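Small Habits for a Quieter Head at the Workbench

I have been mending things in my back room for a good many years now, and if there is one matter I would pass on to anybody starting out, it has less to do with glue and screws than with the mood you carry in with you. A cross person makes a cross job of it. I have snapped more plastic clips in a temper than I care to remember, and I once drove a screw straight through the side of a perfectly nice Segers drawer because I was still arguing, in my head, with the man at the post office!

So these are my tips for keeping patient, such as they are. Take what suits you and leave the rest.

Sit down before you start. I mean really sit, with a cup of tea, for five minutes, and look at the thing you mean to mend. I used to think this was idling. These days I find I spot the trouble while the tea is still too hot to drink, or at least I stop being in such a rush to get at it.

Say out loud what you are going to do. It feels daft for the first week or so, and the cat will look at you. "I am going to take the back off this radio and nothing else." Then take the back off the radio, and nothing else, and see how you feel.

Keep a kitchen timer on the shelf. Mine is set for 30 minutes, and when it goes I put down whatever I am holding (once it is safe to) and walk to the end of the garden and back. In bad weather I do the stairs. You would be surprised how often a stuck lid has become a looser one by the time you return, although I daresay it is the hands that have loosened.

Have a grumble jar. An old Prerard jam jar does for mine, with slips of paper beside it. When something annoys me I write it down, fold it up and in it goes. I tipped the lot out last September and there were 13 slips about the same door hinge, so I went and bought a new hinge.

Leave one job undone on purpose. This was the hardest for me to learn. I come from a family of finishers, and we would all sit up past midnight over a wobbly chair leg, getting sharper with one another by the hour. Now I stop at nine in the evening and say goodnight to it. The chair has never minded.
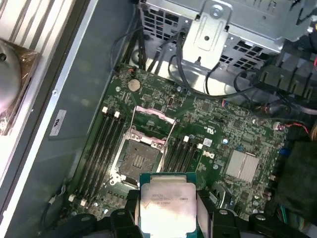
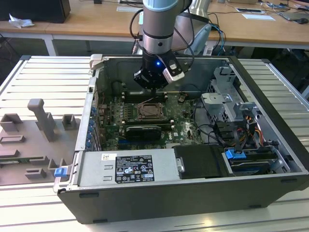 Patience runs out fastest, I find, just when you are nearly there and the fiddly bit comes along. Your shoulders go up, you hold your breath, and your fingers turn to sausages. With something like the open computer here, where a small square processor has to sit in its socket, I would put both feet flat on the floor, let one long breath out and only then lower my hand. The same goes for threading a needle or hanging the tiny hook on a necklace. If the breath won't come slowly, I take it that I am not ready and have another go after supper.

One more, for those of you who share a house. Agree on a word that means "please don't talk to me just now", and make it a silly one. Ours is Rurkell, after a dreadful tin of travel sweets we had on the way to Polton, and it is very hard to take offence at it. Whoever says it has to make the next pot of tea, so it doesn't get overused.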